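# Chapter 3: Who Invented the Filled Bun?
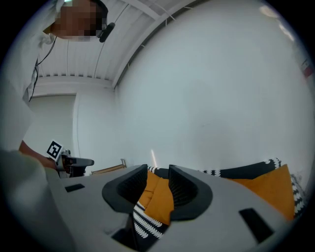 *Fig. 3.1 A person in a loose, pale top beside a light-coloured wall.*

Ask in Volville where the filled bun comes from and you will be told about the siege. The town was surrounded, the story goes, and the bakers hid the last of the plum jam inside plain rolls so that the soldiers at the gate would let them pass. The siege ended, the buns stayed, and every bakery on the market square has a painted board to say so. Ask the same thing in Vinell, a morning's walk down the valley, and you will hear the same story with the names changed and cherries in place of plums.

We should be suspicious of both. A tale that two rival towns tell about themselves, with only the fruit swapped, has usually been borrowed by at least one of them. It may well have been borrowed by both from somewhere else. Smuggled food turns up in stories about cheese, sausages, dumplings and salt, told in places that never had a wall worth besieging.

This chapter looks at how sweet baked goods get their histories, and at how little of that history stands up when we go back to the papers. The filled bun is our main case. The honey wafer and the twisted loaf come in later, in sections 3.4 and 3.5.

## What the records say

The earliest mention of a filled bun in Volville is in a baker's account book, which lists flour, lard, yeast and "fruit for the inside". The entry gives no shape and no size. It doesn't name the fruit. Older local histories print it as proof that the plum bun was already being made, and they have been copying the claim from one another ever since. What the entry shows is that one baker put some kind of fruit inside some kind of dough.

Vinell's case rests on a guild rule which fixed the price of "closed cakes" sold in January. Closed around what? The rule doesn't say. Meat, cheese and cabbage were all baked into dough in the valley, and the January market came at the time of year when pigs were killed. A closed cake could easily have been a pork pie.

Iyengar's survey of the valley's cookery manuscripts is more useful, mainly for what it fails to find. Of the 44 handwritten books in the survey, only three give a recipe for a sweet bun with a filling, and two of those are in the same hand. None mentions a siege. This doesn't prove that people weren't making such buns, as household cooks seldom wrote down what they already knew how to do. It does mean that anyone who describes the bun as "the everyday treat of every home" in this period is guessing.

## The trouble with sugar

A second claim, found in most guidebooks, is that the bun became popular when sugar became cheap. It sounds sensible, and part of it may be right. But a fruit filling can be made with no sugar at all. Plums cooked slowly for a long time turn into a thick, dark paste that is sweet enough for a bun and keeps through the winter. Households with a plum tree and plenty of firewood had no need to wait for the price of sugar to fall.

Cheap sugar probably did change the outside of the bun. Glazes, dustings and icing all show up late, and they show up first in shops. Here the evidence is better, as shopkeepers kept bills.

## A word about Fivesard

Some readers will know the Fivesard bun, sold in a striped paper bag and described on it as "made to the ancient recipe". No such recipe has been produced. The fat used is a modern one, and the neat round shape needs a metal mould of a kind that the valley's bakers didn't own. It may be a perfectly good bun. It cannot be used as evidence for anything older than the bag, although at least one school reader has done so.

## Before you read on

As you work through the sources in the next section, keep asking who wrote each one and what they were trying to sell. Note whether the writer had seen the food or only heard about it. Be careful with names as well. "Bun", "cake" and "loaf" were used loosely, sometimes all for the same thing on a single page, and later editors tidied them up without telling the reader.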